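Tavlow wrist camera kit: worth adding to an arm that already has an overhead camera?

Posted by packline_omar in Arms and Grippers

We run one small arm at the end of a packing line. It picks flattened cartons and cardboard offcuts and puts them in the recycling. Right now it works from a single overhead camera, and it misses when the stack leans or when there is shiny tape across the top piece.

Tavlow sells a wrist camera kit (camera, bracket, cable, software plug-in) for 848 dollars. The bracket is supposed to fit our flange with the original screws. My boss wants to know before January if this is money well spent or if we should just move the overhead camera. Has anyone used the kit on cardboard? I'm mostly interested in how close it can see and how bad the cable is.

3 replies

Consuelo Sepúlveda

I've had the Tavlow kit on one arm since spring, doing nearly the same job as yours. I paid for it, no discount.

Mounting took me an afternoon. The bracket went on fine but the instructions are for an older version, and the screws in the bag were too short. I reused the ones from the arm. Calibration is a printed board and 22 poses. Don't skip poses even though the software lets you. I did the first time and the picks were off to one side until I ran it again.

The picture is sharp from 300 mm out. Closer than that it goes soft, so the last part of the approach is done on the position it already has. For flat cardboard that has been fine.

Shiny tape is still a problem. The camera sees the glare as a hole or a bump depending on the lamp. I turned the exposure down and moved the lamp off to one side, and my missed picks dropped a lot. You could try the lamp first with the camera you already own, it costs nothing.

The cable is stiff. Leave a loop at the wrist and run the last joint through its full travel by hand before you tie anything down.

What I don't like about the kit is how much of the view goes to the arm itself. With the standard bracket you get the wrist housing across the top and a dark post down the right side, and the cardboard shows in what's left.
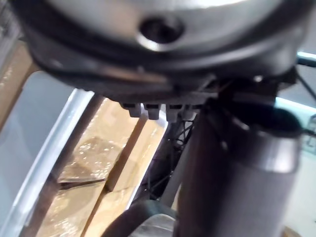 Can the part of the view blocked by the arm be masked out in the Tavlow software?

Use the mask tool under camera setup: draw around the fixed parts once, save it with the tool profile, and redraw it if you change the gripper.

I'd buy it again for a leaning stack. For a neat one I would keep the overhead camera.

gripperguy

Get the Omalden one instead. Costs more but the bracket is better.

Herrero Automation Repair

We install both brands. The Omalden kit came to roughly 2000 dollars on our last order once the bracket and license were added, so compare the full price and not the one on the front page. It does hold the camera farther out from the wrist and you see less of the housing. The downside is that it sticks out, and if you reach down into bins it will hit the wall sooner or later.

For cartons on an open pallet I'd go with Omalden if the budget allows. For reaching into a bin, Tavlow. Keep the overhead camera in either case and use it to find the stack, then let the wrist camera pick the edge.

There is also a Gorkia adapter plate that moves the Tavlow bracket outward a little. We have only fitted one of those, so I can't tell you how it holds up. Check your payload before ordering it, the plate is steel.

packline_omar

Thanks. We do reach into a bin, should have said that. I'll move the lamp this week and ask Tavlow which screws they ship now.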